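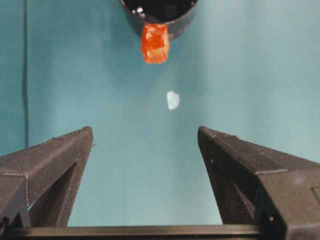
Tovau room refit — progress report, October 2024

Hello again from the back room! I promised you a proper update once the painting was behind us, and it mostly is, so I'm writing this with a coffee in one hand and blue-green specks on my sleeve. You asked last time for less about the paperwork and more about the room itself, so that's how I've written it.

The big change is the color. When you signed off on the grant we were still arguing over gray or white for the walls, and I was firmly on the gray side (I was wrong, I admit it). We went with a pale teal-blue, and I love it. It's calm, it's easy on the eyes during a long afternoon, and small things laid out in front of it are much easier to pick out than they were against the old cream. The paint came from Leone, two coats over a primer, and the smell was gone by the second morning.

The deeper teal-green panels are the other half of the plan. They came from Cellcombe and they stand next to the paler surface, edge to edge, so you get two tones with a dark line between them. I had wanted the joint filled and painted over. Having lived with it for a few weeks, I'd leave it alone — it gives us a straight line to set things against, and the filler would probably crack when the heating comes on anyway. If you feel strongly about it, tell me before January, when the painter is back for the hallway. 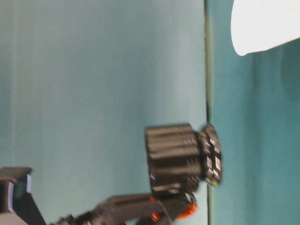
Lighting is where we still have work to do. The new lamps are very bright, which is what we asked for, but the brightness isn't spread evenly. The strongest light lands high up and the panels get a blotchy look, darker in some places than others. I've tried turning the lamps toward the ceiling, which helped a little, and I've tried a sheet of baking parchment clipped over one of them, which helped a lot and looked terrible. Tradon sells a clip-on diffuser that should do the same job and look respectable. I've ordered 2 to try before we commit to the whole set.

Now the money. The diffusers weren't in the original budget, and neither was the second tin of primer, so I'd like to move $600 from the furniture line to cover both, with what's left going toward a dimmer switch. We can afford it. The shelving came in cheaper than the quote after we agreed to pick it up ourselves (in the rain, in a borrowed van, with a flat tire on the way home). Everything else is inside the figures you approved, and the receipts are in the shared folder, sorted by supplier this time. Sorry again about the shoebox!

As for time, we're roughly 9 days behind. Most of that was waiting for the panels, which arrived in the wrong shade and had to go back. The rest was me repainting one wall after deciding I could see roller marks in it. You can still find faint lighter and darker bands on it if you go looking, and I've made my peace with that.

Still on the list: the dimmer, the diffusers, a doorstop, new labels for the shelves, and the drafty window, which I've stuffed with foam for now. I'd also like to replace the old floor mat, but that can wait until we know what the switch costs. The hallway stays on the January schedule and is priced separately, so please don't worry about it creeping into this grant.

Do come and see the room if you're nearby. The afternoon is best, say with 20 minutes to spare, so you can see the walls with the lamps off and then on. I'll send the diffuser results and a revised budget sheet once they've been up for a week, and if you could let me know about the $600 before then I can get the switch ordered at the same time.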